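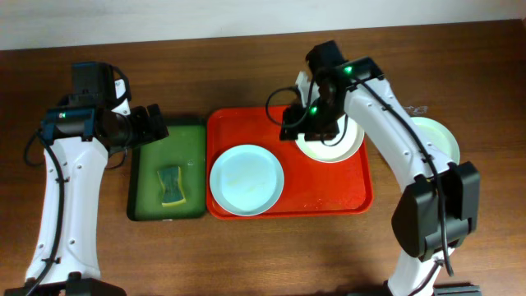 Plostorar : la vaisselle sur deux plateaux

Bienvenue ! Plostorar rassemble environ 4000 courts enregistrements d'une tâche que tout le monde connaît, la vaisselle du quotidien, préparée sur une table en bois avec un plateau vert, un plateau rouge, des assiettes ou des bols et, selon les séries, une éponge.

Contenu

Le dossier « anik » regroupe les séries avec assiettes, le dossier « mbeki » celles avec bols. Nous avons gardé de la vaisselle tout à fait ordinaire, avec ses petits restes et ses traces, parce qu'une pile impeccable n'apprend pas grand-chose sur le lavage (et puis, qui a chez soi une pile impeccable ?). Prenez le temps de lire les notes de chaque série, elles sont courtes et parfois bavardes. Un échantillon de 200 enregistrements permet de se faire une idée avant de tout télécharger. 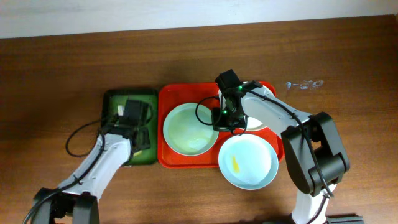 Peut-on utiliser seulement les séries avec bols ?
Le dossier « mbeki » se télécharge séparément et possède son propre index.

Pour toute remarque, écrivez à l'équipe Ditham, nous lisons tout avec plaisir.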